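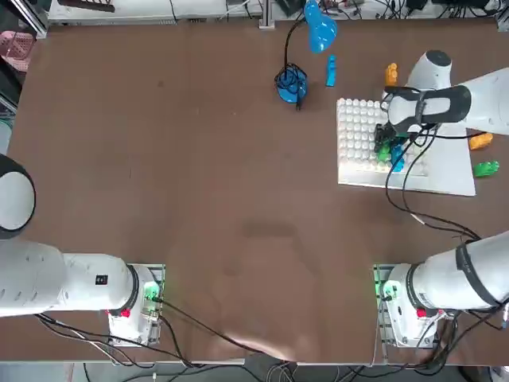 The planner is the easy part, says the man who has to keep it running

Sepehr Vahidi has a rule for demos: he won't watch one until he has seen the log. "A video tells me the arm moved," he says. "I want to know what the software thought it was doing."

He looks after the control and planning code for a two-armed bench setup at Mevach, where small colored blocks and a white pegged board have taken up most of his summer. The stack is called Lundari. It takes camera input, guesses where each block is and how it is turned, picks a grasp and hands a path to the arm. The company that sells it, Cindidness, describes it as ready to use. Vahidi laughs at that.

"Ready for what? We changed 17 settings before I trusted it near the pegs."

His main complaint is with perception. A block standing upright and the same block lying on its side are two different problems, he says, and the pose estimator reports the same high confidence for both. In August his group logged 202 attempts at placing a block. He won't give out a success rate.

"People would put it on a slide. Then somebody asks why theirs is lower, and it's because they counted a crooked block as a miss and we didn't, or the other way around. Define the miss first."

I asked whether more training data would fix it. The vendor has suggested 2,000 more recorded runs.

"Maybe. They suggested more data last time too. If the camera calibration is off, I've got 2,000 runs with the calibration off."

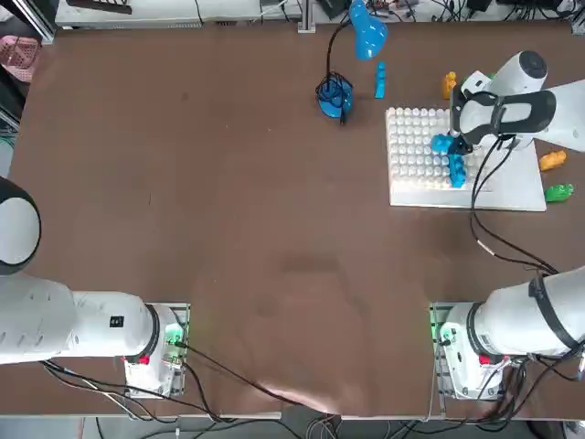

Mevach Manipulation Bench Setup

Cables are another sore point. The planner's model of the arm includes every link and joint but leaves out the black cables that hang from the gripper and curve down over the board. As far as the collision checker is concerned, they don't exist. Vahidi's fix is a crude padded zone that rules out some perfectly good paths.

"It's ugly. I'd still take ugly over a planner that's sure of itself."

He is kinder about Palma, the replay tool his team wrote in-house. It lines up joint readings, camera frames and planner decisions on one timeline, and it took 8 weeks to get right, mostly because the clocks disagreed.

Would he recommend Lundari to another lab? He takes a while with that one.

"If they have someone who reads logs, sure. If they're buying it so they don't need that person, no." Then he asks me to leave the team's email out of the article, as he gets enough questions about calibration already.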